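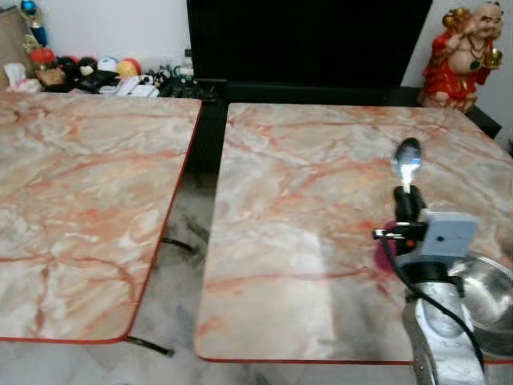 Sillska builds and rents table-setting arms for homes and small care houses. Our first product, Jester, is a silver arm with a two-finger gripper that picks up ordinary cutlery, so customers keep the spoons they own. It can hold a spoon upright by the handle, bowl facing up.

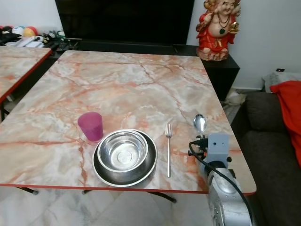
Elmarie Baloyi and Hemi Sutcliffe started the company in Partington with 20 test units. We now have 107 out on rental and a staff of 11. Every unit is set up at the customer's own table by one of our fitters. 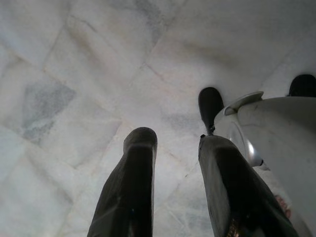
The rental covers delivery, setup, one training visit and replacement finger pads. Repairs are done at our Golevura shop, run by Branwen Vaughan. A loaner goes out the same day if you call before noon. 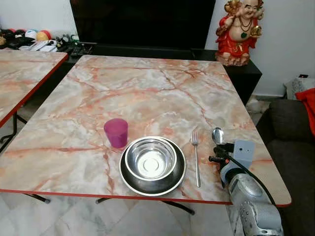 Jester sets places for one to four people. It does not handle knives or hot dishes. To arrange a home visit, ask for Liam Dunmore at the Partington office.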